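January 31, 2019

Laundry corner, day 2 of the sort-out. Picking up from where Gwilym left off with the shelf.

Bottles first. The small screw-cap ones all get the same treatment now: check the cap, wipe the neck, write the contents on tape, put the tape on the shoulder and not on the cap, as caps get swapped. Anything without a known content goes in the gray tub for Gwilym Price to look at. He thinks most of those are old softener samples from Tastilia. I think at least one is the starch mix we made up last winter. Not opening any of them until he's been through the list.

Count at end of morning: 26 bottles labeled, 2 left unknown. The tape we had was the cheap roll and it lifts at the corners. Ordered the Vultex cloth tape, 50 mm, one roll to start with.

Didn't touch the stacked units today except to look at how they sit. Level on the top one is fine front to back, slightly off side to side. Want to pull the pair forward before anything gets built next to them, and that's a two-person job, so it waits.

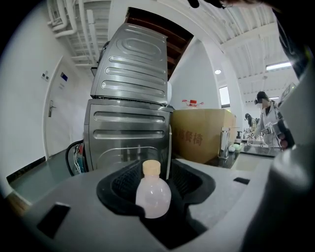 The hose needs a proper bracket. At the moment it finds its own way to the floor with the wires next to it, and I'd like the two kept apart. Plan is a clip for the hose partway up the side and a separate run of trunking for the wires. No drilling into the panels. Gwilym has a magnetic clip that might do it, but brushed stainless can be a bad bet for magnets, so try that before buying more of them.

The dining chair carton stays where it is for now. I asked at Ekwueme whether they wanted it back and had no answer yet. If nothing by the end of the week it gets flattened and goes out with the other cardboard. Check inside for the bag of bolts before doing that. We lost a set that way with the stools.

Shelf dimensions, for the record, so I stop measuring it:

- shelf length 2,244 mm, wall to wall
- tallest of the small bottles clears the shelf above with room for a hand
- bracket at the left end has a stripped screw, replace

Smell: Gwilym noted something sour near the drain on his page. I didn't get it this morning, but the window had been open. Will check again with the window shut and nothing running. If it's there, I'd start with the trap before blaming the hose.

Besardale delivery of detergent is due in February. The drums are heavier than the last lot and shouldn't go on the shelf at all, so the floor space on the wall side needs to be clear by then. That means the carton, the mop stand and the spare table leg all have to find somewhere else.

Also tried the pourer inserts in three of the bottles. Two fit tight, one spins. Same neck size on paper. Put the spinning one aside and marked it.

To do next:

- pull units forward, clean behind, relevel
- test the magnetic clip
- new screw, left bracket
- unknown bottles – Gwilym
- relabel the first dozen once the cloth tape comes
- drain, window shut

Key to the supply cupboard is back on the hook. It had been in my coat since yesterday.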